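Care of Your Windel Hand: Household and Workshop Tips
Selosora Service Desk, 30 November 2022

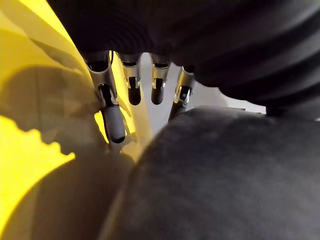
Customers on the Olstead service plan receive one inspection visit every 900 operating hours. Between visits, the following routine care is the responsibility of the household or workshop.

Switch the unit off at the wall and wait 5 minutes before touching the fingers. Wipe each fingertip pad with a damp, lint-free cloth and a drop of mild dish soap. Do not use bleach, citrus cleaner or furniture polish. Pads that have handled cooking oil should be wiped the same day.

Clean the ribbed sleeve with a soft, dry brush, working along the grooves. Flour and sawdust collect there and should not be blown out with compressed air.

Check the small screws at the finger joints once a month. A loose screw may be turned finger-tight with the driver supplied. Please do not oil the joints.

When the hand is to work near upholstery or padded surfaces, run the first lift at the slowest speed setting.

Replacement pads are sold in packs of four. Plan holders who ordered pads in September and have not received them should write to Honeylyn Dela Peña, Parts. Requests for a visit go to Kyu-ri Bae, Scheduling, with the unit's serial number and hour reading.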